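Handdale Open Day, Sunday Afternoon

Rolincombe opened its robot lab to the neighbors for an afternoon, and 35 of us took the stairs because the elevator was having a day of its own. Ronja Söderlund ran the folding demonstration. Stelios Gkikas ran the coffee, to a longer line.

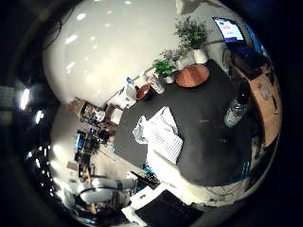 The striped cloth, mid-table, as the gripper sees it. The plants were watching too.

Folding was promised at 2 and got going by 3 – the robot keeps its own hours. My son asked whether it does fitted sheets. Ronja said next year, in the voice I use about the garage.

More from the Skornari room once I find my other memory card.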